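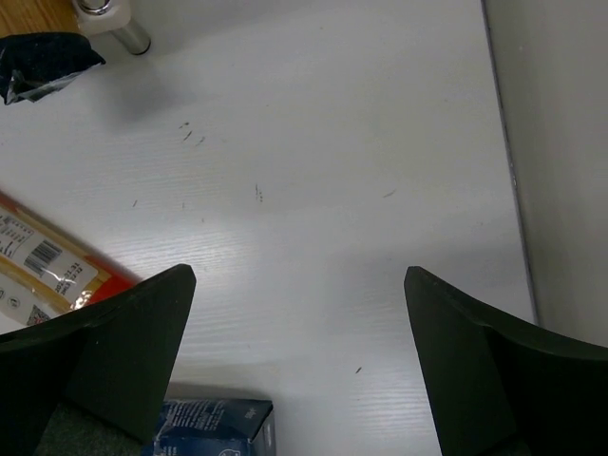
Grasp planner notes, part 2

May 25, 2019

In April I wrote that the planner was done apart from cleanup. It wasn't, so this is a list of what changed.

The main problem was the wrist camera and the fingers. Illen builds its obstacle map from the wrist view, and the fingertips are always in that view. I had a fixed mask for them, drawn by hand with the gripper fully open. Once the fingers started closing, the tips moved out of the mask and got added to the map as obstacles. The planner then refused to move because it thought it was already in a collision. I spent two evenings looking for a bug in the collision checker, and the checker was fine.

The mask now comes from the finger model and the current joint position, projected into the camera and grown by 5 pixels. Anything inside it is thrown away before the map update. Anoma Siddiqui suggested this months ago and I said it would be too slow. It takes 2 milliseconds.

The second problem was marks on the tabletop. A white table picks up scuffs, and the segmenter was happy to offer a short black scratch as a thin object. I tried raising the minimum area, but then it started dropping narrow things like pens. What I do now is fit the table plane first and ask for some height above it before a segment counts. Scratches have none. Shiny wrappers are still bad – the depth goes missing where the plastic folds, and one package can come back as two or three pieces. I merge pieces if they touch in the color image, and that merges neighbors too when things are packed close together.

I also cut the number of grasp candidates to 2000 per cycle. More than that didn't change which one got picked in any log I checked.

The replay tool is still called Bandara and still crashes if you scrub backward past the first keyframe. Run 2119 is the one to use if you want to see it happen. I'll fix that next, then go back to the approach angles near the table edge.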